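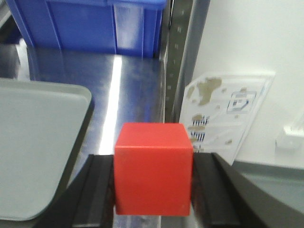 *Red cube, slightly scuffed.*

## Blocks are back on the shelf at Brokedwood Toy Library

If you've been in since January you'll have seen that the long shelf by the window has been rather bare. Well, the blocks are back, all 1178 of them, sorted and boxed and ready to borrow, and I'm so pleased I could build a tower in celebration (I did, twice, and my niece knocked both of them over).

Oona Pesonen took on the sorting and she has been brilliant. The old system had everything in bags by colour, which looked lovely and was hopeless for building, as you'd get home with a great heap of yellow arches and nothing to stand them on. Oona has made up mixed sets, each with cubes, long bricks, a few arches and enough of the flat pieces to make a floor or a roof. The small set goes in a shoebox. The big one has 274 pieces and comes in a crate with rope handles, so do bring a car or a strong friend!

I took a big set home for a week and what surprised me was how differently everybody used it. The little ones went straight for stacking and crashing. My eldest, who is eight and had told me blocks were for babies, spent a whole wet afternoon on a harbour with a ferry ramp. Then my mother sat down on the rug with her tea and made a row of shops, with a bakery on the corner, and talked us through who had worked in each one when she was a girl. I'd never heard half of it. We left that street up until the crate was due back and walked round it to get to the sofa.

A few ideas if your lot get stuck:

- Build something with a door, then see which toy animals can fit through it.
- Sit back to back with the same pieces each. One person builds and explains, the other tries to copy. Much harder than it sounds, and very funny with grandparents.
- Make the tallest thing you can using only cubes, then try again with a book in the middle.
- Draw round the blocks on the back of old wallpaper and let someone else match them up.

Kauko Valtonen is bringing his marble run to our next play morning too. He cut the channels himself and they sit neatly on top of ordinary cubes, so you can send a marble from one end of the hall to the other if enough people pitch in. Last time it went under the piano and we were still finding marbles at closing. Doors open at 10 in the morning, and there'll be coffee and Kauko's cardamom buns for as long as they last.

Small and medium sets can be borrowed for two weeks, the big crate for one. Please wipe them with a damp cloth before they come back, and don't soak them, as the painted ones don't like it. Scuffs and dents are fine. If a piece goes missing just tell us which shape and Oona will find another from the spares tin.

We're still looking for more half-circles, if anyone has some in the loft. Žofie Šindelář is on the desk most mornings and will happily take them off your hands, and she can put your name down for the big crate while you're there.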